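Bench Tidying and Kit Packing Assistant (part-time)
Grelow Tool Library, Unley Street workshop
Posted 8 July 2024

Grelow lends hand tools and electronics kits to households, clubs and repair groups. We have 2,609 items on the shelves and 1,425 members on the books. Returns come back in all kinds of order, and we are looking for one person to sort them, put them away and pack the next loans.

Most of the work is done standing at a table. You will empty returned boxes, put screwdrivers back in their holders, coil cords with their adapters, and keep small parts in bags and trays. Clothing and cloth items go in a box of their own so they don't end up in with the tools. You don't need to know what every component does. You do need to check it against the packing card and speak up if something is missing.
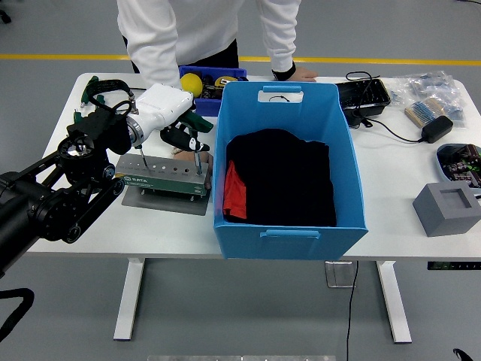
What you will do

Unpack and check returned loans, up to 100 a week in the busy season
Return screwdrivers to the holder blocks and tape measures to the bins
Fold work clothes and store them in the plastic boxes
Bag resistors and other loose parts and label the bags
Pack outgoing kits for our two pickup points, Bajpai Hall and the Brusatlow branch
Wipe down the tables and sweep at the end of the shift

What we ask

You can stand for most of a four-hour shift and lift a full storage box. You can read a packing card and write a clear label. Experience in a stockroom, a hardware store or a school lab is useful but not required - we train everyone on our own system during the first two weeks.

Closed shoes are required on the workshop floor. Long hair must be tied back.

Hours and pay

Four shifts a week, four hours each, mornings or afternoons. Pay is $222 per week before tax, paid every second week. The post runs through the end of November and may be extended.

How to apply

Send a short letter and one reference to the Unley Street desk, or drop them off during opening hours. Say which shifts you prefer. We will ask you in for a one-hour paid trial at the packing table before we make an offer.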